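Does a lighter flywheel make a club racer faster?
Project report, Nadine Saab and Hadi Smadi
Supervisor: Golshifteh Alipour
2021-08-23

We started with a claim from the Flunine brochure, repeated all over the paddock, that a lightened flywheel is worth half a second a lap. The brochure gives no circuit, no driver and no weather. We wanted to see whether the gain showed up on a stopwatch.

Walid Haddadin lent us his hillclimb car and drove every run in July at the Broltance airfield. He did 30 laps with the standard flywheel and 30 with the light one.

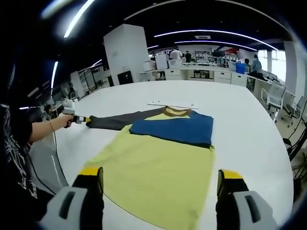
Tyre wear was the first problem. The light flywheel went in second, by which time the front tyres were well past their best, and we had no money for another set. Lap times were taken by hand from the pit wall. Latifa Tahiri timed the same laps separately, and her figures differed from ours by up to a fifth of a second.

The average gain was 0.1 seconds, smaller than the gap between two people with stopwatches. Walid said the car felt much livelier. He also knew which flywheel was fitted.

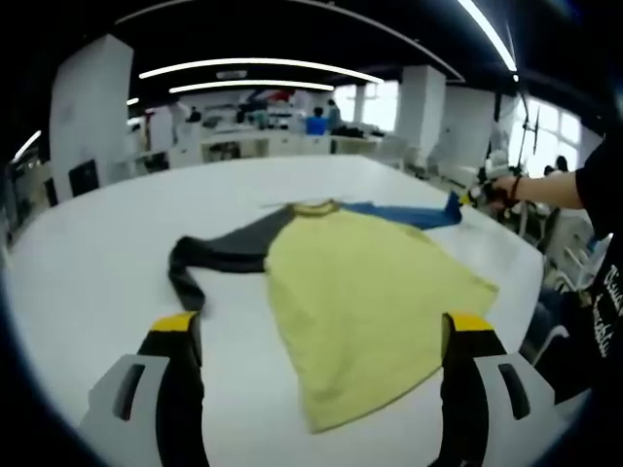
We left out 6 laps spoiled by gear changes he missed, four of them with the light flywheel. Putting them back removes the gain altogether. Our results don't support the half second, and they are too rough to rule out something smaller.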